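Last updated 1st December

# Girnach for small claims: my review after one full case

I am a translator and I work alone. This spring a customer, Barrientos Interiors, did not pay my invoice of $3,938, and after many polite emails I decided to go to small claims court in Clidlow. I did not want to pay a lawyer for this amount, and I was also afraid to make a mistake in the forms, as English is my third language. So I bought a subscription to Girnach, a web program which helps you prepare a small claims case by yourself.

I paid for it with my own money. It costs $69 for one case, and you keep access until the case is closed in your account. The court filing fee is separate, and so is the cost of serving the papers.

## What it does

Girnach asks you questions in plain language and puts your answers into the forms of your court. First you choose the county, then the type of dispute (unpaid work, deposit, damaged goods, loan and so on). After this come the questions about you, the other side, the amount and the dates. At the end you receive a PDF packet with the statement of claim, a summary of your evidence and a page with instructions for filing.

It doesn't file anything for you in Clidlow. For some courts there is a button for electronic filing, but ours was gray with the text "not available in this location." I printed the packet and brought it to the clerk's window. I would have liked to know this before paying. The list of courts with electronic filing exists on their site, but you find it only in the help pages.

## The questions

This is the strongest part of the program. The questions are short and there is only one on each screen. If a word is legal, it is underlined, and when you click on it you get an explanation in two or three sentences. I finally understood what is the difference between "plaintiff" and "petitioner," and what "registered agent" means. The second one was important for me. I wanted to write the name of the shop as it stands on the door, and the program warned me that the legal name of a company can be different. I looked in the state business register and the legal name was different indeed.

There is also a good screen about the amount. You enter the invoice, any partial payment and the interest if your contract has it, and the program shows the total and asks whether it is below the limit of your court. My contract had no interest, so I left this field empty. The program accepted this without asking again.

One weak point – the program doesn't save a page until you press Next. I was writing the description of my dispute for a long time, the telephone rang, and when I came back I had been signed out. All the text was gone. After this I wrote everything in a separate document first and pasted it.

## Evidence

You can upload contracts, emails, photos and receipts. Each file becomes an exhibit with a letter, and the program makes a cover page and a list. You can move the exhibits up and down with the mouse, and the letters change by themselves.

The limit is 40 pages for the whole evidence packet. For me this was tight. My email correspondence with the customer was long, and every email repeated all the earlier ones below it. I had to export only the messages that mattered, one by one. Maybe this was healthy for my case, as a judge doesn't want to read the same signature block again and again, but it took me a Sunday afternoon. If your dispute is about construction or a car, with many photos, I think you will have a problem with this limit.

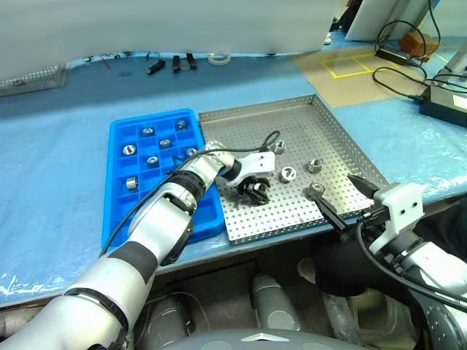
*Robotic arms at a workbench with a light-blue cover, a small metal part held in the gripper on the left.*

The quality of the uploaded files is kept well. I had one scanned contract with quite pale text and it was still readable when I printed the packet. Files from the telephone are sometimes turned to the side, and you must rotate them before uploading. Inside Girnach there is no rotate button.

I also tried to upload a voice message. The program accepts only documents and images. In the help pages they advise to type the message as text and to bring the recording to the hearing, after asking the clerk if it is allowed. I did not use the recording in the end.

## Comparison with Plastby

Before I paid, I tested the free version of Plastby, which has almost the same purpose. Plastby looks more modern and it has a nice calendar of deadlines. It saves your text while you type. On the other hand, the questions are written more for people who already know the procedure. It asked me for my "theory of recovery" and gave no explanation at all. I also could not find the forms for our court, only a general form for the state.

If you have been in small claims court before, Plastby can be enough for you. For a first case I would take Girnach.

## Help and support

You can write to support in a chat window. The people there are friendly, but they don't give legal advice and they repeat this in every answer. I understand why they must do it. When I asked something technical, like how to replace exhibit D without losing its title, I had an answer the same day. When I asked if I should sue the company or also the owner, they sent me the link to the self-help center of the court. This center was very useful, by the way, and it is free. Please visit yours before you spend money on any program.

## At the clerk's window

The clerk took my packet and read it while I was standing there. She asked me to change one thing. Our court wants the telephone number of the plaintiff on the first page, and in the Girnach version it was printed only on the last. I wrote it by hand and this was accepted. I reported it to support and they thanked me, but when I opened a new test case more than two months later, the number was still on the last page.

The instructions for serving the papers were correct for my county. They explain who can do it and what form must come back to the court. I would only like a bigger warning that you can't hand over the papers yourself. It is written in the same small letters as all the rest.

My hearing is in January, so I can't tell you if I will receive my money. This review is only about the preparation, and for this part I feel much calmer than I felt in spring.

## What I liked

- Plain questions, with explanations of legal words
- Exhibit list which updates itself
- One price for the whole case, with no monthly payment

## What I did not like

- Text is lost if you are signed out before pressing Next
- The page limit for evidence is low
- Electronic filing is missing in many places, and you learn it late
- Small mistake in the layout of our local form

## Who should buy it

I can recommend Girnach to a person with a first case, a simple dispute and a moderate number of documents. Check your court on their list before you pay; you find it in Help, then "Where we work," then the name of your state. And check also if your clerk's office has its own fill-in forms on the website. In Clidlow there are only paper forms to print and fill by pen, and my handwriting is not something I wanted to show to a judge.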